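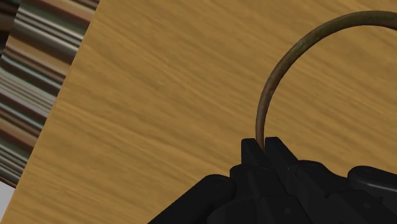
Indadis Manipulation Software Group, Farnham

Questions we get asked about the planner

What does Mirotow do, in plain terms?
Mirotow is our planning and control package for a single arm. You give it a scene and a goal, and it works out a grasp, a path to reach it and a path away again, then hands the lot to the controller. Bernadette Corrigan wrote most of the first version, and she still answers the mailing list most mornings, so do write in if you're stuck!

Why is a thin ring such a nuisance to grasp?
We do get this one a great deal. A bangle gives the fingertips very little to close on, and lying on a table it leaves hardly any height to work with, so a grasp that is a few millimetres too low has the planner shouting about a collision with the tabletop. Try lowering the table margin a little before you touch anything else. The grasp sampler proposes 56 candidates by default and keeps the best 17, and for a curved rim you may like to raise the first of those and leave the second alone.

Does it matter which part of the rim I choose?
It does, rather. The scoring prefers a spot where both fingers can come down either side of the rim without brushing a neighbour, and it knows nothing about what you want to do with the object afterwards. If you have a preference, set a region on the mesh and the sampler will stay inside it.

Will it cope with a cluttered table?

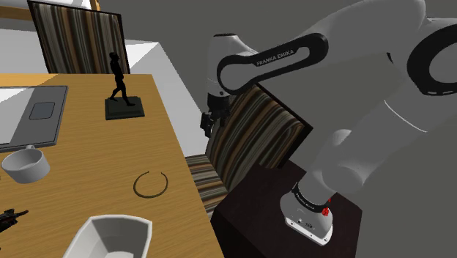 Usually, yes, and if the arm has a Franka model loaded you can start with the settings as they come. Mugs and bowls are treated as solid shapes unless you tick the hollow option — worth doing if you want to reach inside one. Chairs and other furniture count as obstacles too, so please keep them in the scene file even when they seem well out of the way.

My plan times out after 20 seconds. What now?
Lorcan Ó Briain looks after the Abdel Rahman branch, where the limit is 28, and plenty of people are happy there. Otherwise send us your scene file and the planner log together, and we'll gladly have a look.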